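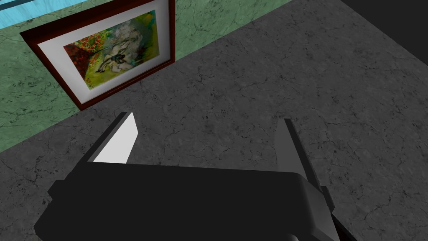 Einführung in die Quellenkunde der Wirtschaftsgeschichte
Handout zur dritten Sitzung: Das Inventar als Quelle
Dozentin: Sabina Kolář
Stand: 8. November 2025

1. Worum es heute geht

Inventare gelten unter Studierenden als die trockenste Quellengattung nach dem Zolltarif. Das ist ungerecht gegenüber dem Zolltarif. Wer sich trotzdem darauf einlässt, bekommt Einblick in Haushalte und Werkstätten, über die es sonst kein einziges Blatt Papier gibt. Ein Nachlassinventar entsteht in der Regel, weil jemand gestorben ist und andere sich nicht einig sind. Beides ist für die Forschung günstig.

Unser Übungsbeispiel ist das Nachlassinventar des Tuchhändlers Ševčík aus Birkumov, aufgenommen im Dezember 1741. Es umfasst 38 Blätter und 2.509 Einträge, von denen ein beträchtlicher Teil Knöpfe betrifft. Das Transkript liegt im Kursordner. Bitte nicht ausdrucken.

2. Wer schreibt, und für wen?

Ein Inventar wird von Leuten verfasst, die nach Aufwand bezahlt werden oder rasch nach Hause wollen. Man merkt dem Text meist an, welcher Fall vorliegt. Im Birkumover Stück wechselt die Hand auf Blatt 17, und von da an werden aus »sechs zinnernen Tellern, davon einer verbogen« plötzlich »allerley Teller«. Der zweite Schreiber hat »allerley« offenbar sehr geschätzt. Ob er es aus Faulheit tat oder auf Anweisung der Witwe, bleibt offen; die Gläubiger hatten dazu eine Meinung, nachzulesen in der Beschwerde im Anhang.

Drei Fragen sind an jedes Inventar zu stellen:
Wer hat es in Auftrag gegeben?
Nach welcher Ordnung wird verzeichnet (Raum, Material, Wert)?
Was fehlt?

Die letzte Frage ist die ergiebigste und diejenige, die in Hausarbeiten am zuverlässigsten vergessen wird.
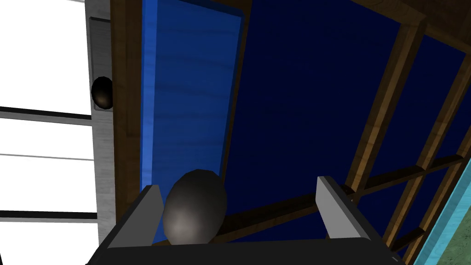

Zum Fehlenden gehört zunächst alles, was vor dem Eintreffen der Schreiber das Haus verlassen hat. Bargeld ist in Inventaren erstaunlich selten, Schmuck ebenfalls, und bei Ševčík gibt es zwar drei Schatullen mit Schloss, aber in keiner davon einen Inhalt, den jemand für erwähnenswert hielt. Kleidung der Ehefrau wurde je nach Ortsrecht nicht aufgenommen. Lebensmittel tauchen nur auf, wenn sie haltbar oder teuer waren. Aus dem Fehlen von Rüben folgt also keineswegs, dass im Haus keine Rüben gegessen wurden -- ein Schluss, den ich im letzten Jahrgang dennoch lesen durfte.

3. Schätzwerte

Der Schätzwert ist kein Marktpreis. Er liegt oft darunter, wenn die Erben Abgaben sparen wollten, und darüber, wenn ein Gläubiger mit am Tisch saß. Wer Schätzwerte aus verschiedenen Orten addiert und daraus eine Wohlstandskurve zeichnet, erhält eine sehr schöne Kurve. Vergleichbar sind sie allenfalls innerhalb desselben Gerichtsbezirks und bei denselben Schätzern.
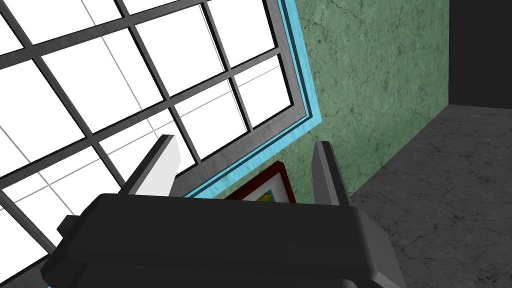

Die Raumordnung verdient einen eigenen Abschnitt. Viele Schreiber gehen durch das Haus und notieren, was sie sehen, sodass sich der Grundriss aus der Reihenfolge der Einträge ungefähr erschließen lässt. Dabei erscheinen Dinge, die fest mit dem Haus verbunden sind, meist gar nicht, denn sie gehören zur Immobilie. Ein großes Fenster mit dicken, dunkelgrauen Sprossen wie auf dem Bild käme in einem solchen Verzeichnis also vermutlich nicht vor, eine Vorhangstange dagegen womöglich schon. Fensterflügel sind übrigens ein Grenzfall: Mancherorts galten sie als beweglich und wurden beim Umzug mitgenommen.

4. Bis zur nächsten Sitzung

Lesen Sie Blatt 1 bis 9 des Transkripts und rekonstruieren Sie die Abfolge der Räume. Eine Skizze genügt, künstlerischer Ehrgeiz wird nicht bewertet. Notieren Sie außerdem zwei Stellen, an denen Sie dem Schreiber nicht glauben, mit Begründung. »Kommt mir komisch vor« ist ein Anfang, aber noch keine Begründung.

Abgabe wie üblich über den Kursordner, Dateiname mit Nachnamen. Im letzten Durchgang hießen elf Dateien »Inventar_final«.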